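Notebook, rumour tracing
Sep 9, 2024

Jodness marriage story, continued

Picked up where I left off with the Jodness reunion episode and the secret wedding story that followed it. The question is still the same one: who printed it first, and did anyone after that add something of their own or only reword it.

Pulled the saved pages again and sorted them by the time stamp in the page source. The time printed under the headline is no good for this. Sirkeo changes its printed time whenever someone edits a post, so on the printed times Sirkeo looks like it copied from Purard. Going by source stamps it's the other way round. Sirkeo had the wedding first, as a blind item with no names, and Purard named the couple later the same evening.

Meinrad had those two the wrong way in his chart. I've corrected it in pencil. He should check it before it goes in the shared copy, because the colour key depends on who counts as origin.

Sample size is 24 posts after taking out duplicates. I dropped anything under a paragraph that only embedded somebody else's post. Kept the forum thread even though it isn't a news item, as several of the later posts quote it word for word and call it "a source close to the cast".
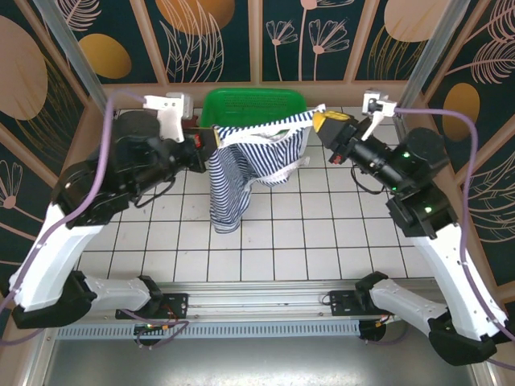
Wording matches

Ran the text comparison on the lot. First run was useless. It matched on the cookie notice and the newsletter box, so every Purard page came out as a near copy of every other Purard page. Stripped the boilerplate by hand and ran it again.

Phrases that travelled:
"quiet ceremony up north" - starts in the forum thread, ends up nearly everywhere
"she was glowing" - Sirkeo, then copied with the quote marks taken off
"the ring she keeps turning on camera" - can't place the first use yet

The ring line bothers me. It reads as if somebody watched the episode closely, so I went back and watched the reunion with the sound off. Dong is wearing a ring in the couch segment, right hand, and it's gone in the dressing room segment. That tells us nothing about a wedding. The segments may not even have been shot on the same day, and the network cuts those reunions around a lot. Noted the time codes on the back page.

Theresia's point from last week, which I'd brushed off, was that a gossip post will often say "reports are" when there is one report and it's their own from earlier. Checked. Purard does this in both of its follow-up posts. The link under "reports" goes back to Purard. I've added a column for self-citation and will go back over the older stories with it, starting with the contract one from December.

Where the prison detail came from

Some versions say the new husband has a criminal record. Nothing in the Sirkeo item about that. It turns up in a reader comment under the first Purard post, then in the body of the second Purard post as something "insiders" said. No document cited, no court, no province or state given. I'm coding this as unsupported and leaving his name out of our table entirely. He isn't on the show and hasn't put himself forward.

Meinrad wanted the name kept in for traceability. My view is that the URL does that job. Left it with Theresia to decide. 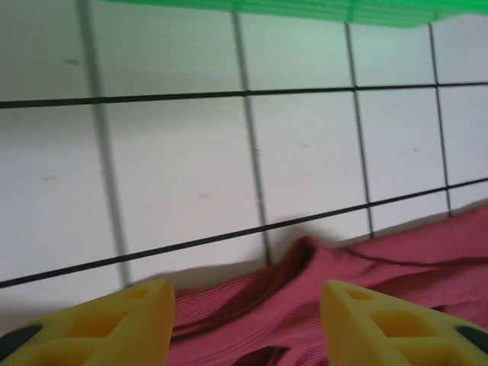
The comment itself has since been deleted, so the saved copy is all we have. I put a second copy on the other drive and wrote the checksum beside the entry. We should have been doing that from the start - the forum thread lost its first page over the summer and we only have it from a search cache.

Comment counts are also a mess. Purard stops displaying them at 2000, so anything popular looks the same size. No use ranking stories by that figure. I'll take the column out unless someone has a better idea.

Still to do

Find first use of the ring line. Try the recap sites, which I haven't saved yet.
Recheck time zone on the forum stamps. I've assumed Eastern and have not confirmed it.
Ask Meinrad whether his chart can show an origin with a question mark on it.
Write to Sirkeo about their edit policy. Wrote once before, no answer.
Code the post that retracts half of it and leaves the headline up. Not sure which category it goes in. Put it under "amended" for now.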